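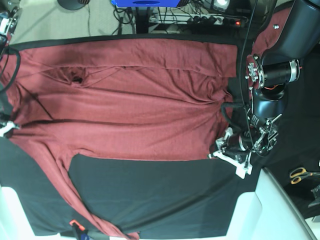 # Folding long-sleeve knits on a cloth-covered table

**plackets_13**

Looking for a fold sequence for heathered knit long sleeves, maroon in this batch, mid weight. The table has a black cloth over it. My current order is:

1. Lay the shirt out on its side axis, neck to the left.
2. Flatten the body from the neck toward the hem.
3. Bring both sleeves in.
4. Fold in thirds, then in half.

Step 2 is where time goes. The body gathers wherever I pull on an edge, and diagonal creases run out from the neck opening. One sleeve usually ends up trailing down the cloth toward the table edge while I work on the other. Finished size should be 13 inches on the long side to fit the shelf dividers. Is the cloth the problem, or the order?

---

**brannigan_linens**

The order. Sleeves should be dealt with before the body is flattened. A sleeve hanging over the near side pulls on the shoulder seam, and the body skews while you smooth it. Lay both sleeves straight out, smooth them from the shoulder to the cuff, then do the body.

For the gathers: you are pulling from one point. Knit stretches locally and bunches at the grip. Hold the hem at two points as wide as you can reach, lift slightly, lower, and let it settle.

---

**Clukuren**

Disagree on the cause. I would take the cloth off first. Cloth under knit has too much friction. The bottom layer stays put and the top layer travels, which gives you a raised band along one side with a fold line under it. On a bare laminate top both layers move together.

We cleared the cloths off all 4 benches at the Brannigan depot in January and stopped getting that band.

---

**brannigan_linens**

Bare laminate works for wovens. With knits the finished stack slides when you turn it for the second fold. I have used both. I would keep the cloth and pull it tight. A wrinkle in the cover prints through a light knit and you end up chasing a crease that is not in the garment.

---

**plackets_13**

Mine is not tight. There are a few soft wrinkles in it. It is clipped on the far side only.

---

**brannigan_linens**

Clip all sides. Retest before changing anything else.

---

**Saimi Partanen**

Some numbers, for what they are worth. I logged 1073 long-sleeve knits last winter for Plitoria returns, same fold, two surfaces. Clipped cloth averaged 13 seconds faster per garment than loose cloth. I did not test bare laminate, so I can't settle the argument above.

Two notes on the sequence:

- Close the neck opening before smoothing. If it is left crumpled and open, the front and back layers sit at different heights and the creases radiate from there into the chest. Pinch both shoulder seams, pull apart gently, lay down.
- Check for a flap along the upper side before the first fold. On side-axis layouts the far side seam often rolls under. It looks flat from above under a single overhead light. Run the edge of your hand along it.

---

**Clukuren**

Loose cloth against clipped cloth only tells you that loose cloth is bad. I don't dispute that.

---

**Saimi Partanen**

Agreed.

---

**hemline_ops**

Why is the neck to the left at all? With the neck pointing away from you, both sleeves fall to the sides and neither one hangs down in front. Side-axis layout only makes sense if the table is too shallow for the body length.

---

**plackets_13**

It is too shallow. The XL bodies run off the front.

---

**hemline_ops**

Then fold the hem up by a quarter before anything else. That shortens the body and you can turn it neck-away. It adds one fold to the stack, so check your thickness.

---

**brannigan_linens**

An early hem fold shows on the front panel after a few weeks on the shelf. Fine for storage, not for display.

---

**plackets_13**

These are for storage. They go into Cludico bins after the shelf, about 100 to a row, so a hem line is acceptable.

Update after clipping the cloth on all sides and straightening both sleeves first: the body skew is mostly gone. Closing the neck took care of the diagonal creases on the medium sizes. The XLs still roll under on the far seam. I will try the hem fold with the neck turned away and post the times.

---

**Clukuren**

Run a few on the bare top while you are at it. Same sizes, same operator.

---

**plackets_13**

Will do. The clips come off easily enough.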